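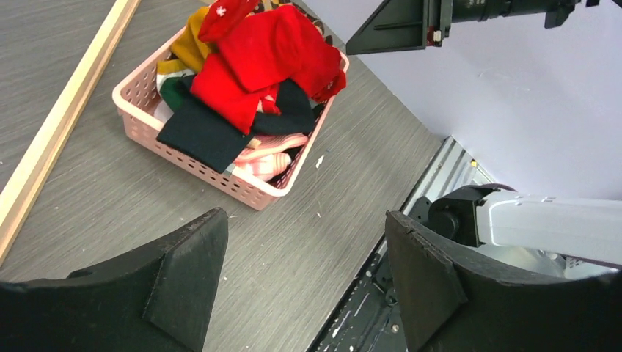 4. Sorting and loading your first wash

Now the fun part! Your Stidholm is level, the hoses are tight and the rinse-only test cycle is behind you, so it's time to put some real laundry in.

4.1 Tip everything out of the basket and sort it by color first, then by fabric. Bright reds get a pile to themselves for the first few washes. Knits go in the pile for the Indell cycle, which rocks the drum slowly and never spins hard.

4.2 Check pockets, close zippers and turn printed shirts inside out.

4.3 Load the drum one item at a time. Shake each piece open as you go — a sweater that goes in as a ball tends to come out as one. Stop when you can still lay your hand flat on top of the load.

4.4 Pull out the drawer and add detergent to the left compartment. Softener goes in the small one at the back, up to the line and no higher.

4.5 Turn the dial to your cycle and press Start. The door clicks, the drum makes two short turns to weigh the load, and then the display shows the time left. Indell always starts at 52 minutes and may drop a little for small loads.

NOTE: The weighing turns sound rough the first time you hear them. They're fine! If the display shows code 1162, the load is sitting to one side. Press Pause, wait for the click, spread things out and press Start again.

CAUTION: Never pull on the door while the lock light is on. If the light stays on after the cycle ends, see section 9 before you try anything else.

4.6 When the cycle is done, take knits out right away and dry them flat on a towel. They keep their shape so much better this way, and it's a real pleasure to see a favorite sweater come through a machine wash looking good.

4.7 Leave the door open a hand's width until the drum is dry.

Replacement drawer: order part 2839 (white) or 1727 (gray).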